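Ticket: kitchen broadband keeps dropping, upstairs fine
Opened by: Haruna Nishimura
Status: open (still!)

Hi Isamu, you asked me to keep everything in one place so I'm putting it all on the ticket, sorry in advance for the length. Short version: the wifi in the kitchen falls over several times a day, always comes back on its own, and it's driving me up the wall.

## What we've got

The main router is the Flilier one that came with the Lasthorpe package, and it lives in the hall cupboard next to the meter. There's a Genent extender plugged in halfway up the stairs. We pay for 200 and upstairs I get very close to that on my laptop. In the kitchen I get 15 on a good day, and then it drops to nothing for a minute or two.

It started in September, which is when we had the new worktop and table in and everything got shuffled round. I didn't connect the two at first (why would you?) but I'm mentioning it now.

## Things I've tried

1. Turned the router off and on. Obviously. Twice, and the second time I left it off while I had a cup of tea, like Misaki told me to.

2. Changed the channel. The Flilier app was set to auto, so I put it on 1, then 6, then 11. On 11 it lasted a whole evening and I got very excited, and then it dropped at breakfast.

3. Moved where I sit. I'd been working at the end nearest the fridge, so I shifted to the window end of the table and ran the speed test from there. Bit better, same drops.

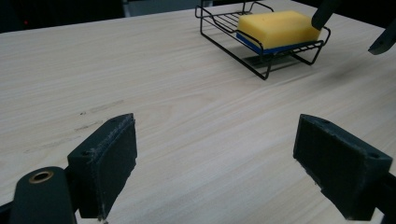

4. Unplugged the extender completely. This was the interesting one! The kitchen signal went down to one bar but it didn't drop once between 2pm and 6pm. Plugged it back in and it dropped before the news had finished.

5. Factory reset the extender. Little pinhole on the side, held it in with an earring. Set it up from scratch with the same network name as the router. No change at all.

6. Swapped the cable between the router and the wall box. Masaru had a spare. No change there either, but at least that's one thing crossed off.

## What the log says

I found the log page in the end, it's under Advanced and then a tab called Diagnostics. Loads of this, every time it drops:

```
client roamed: extender -> router
client roamed: router -> extender
client deauthenticated, reason 3
```

So my guess is the laptop can't make up its mind which one to talk to. Toshio reckons the extender is too near the router to be any use and ought to go in the back room, but there's only one socket in there and the freezer has it.

## Questions for you

- Can I give the extender its own name so the laptop stops hopping, or does that break something else?
- Is it worth asking Lasthorpe for a second Flilier unit instead? I'd prefer not to pay for one.
- Do you want the full log? It runs to 3000 lines but I can email it.

I'm in most mornings if you want me to try anything while you're on the phone.

Haruna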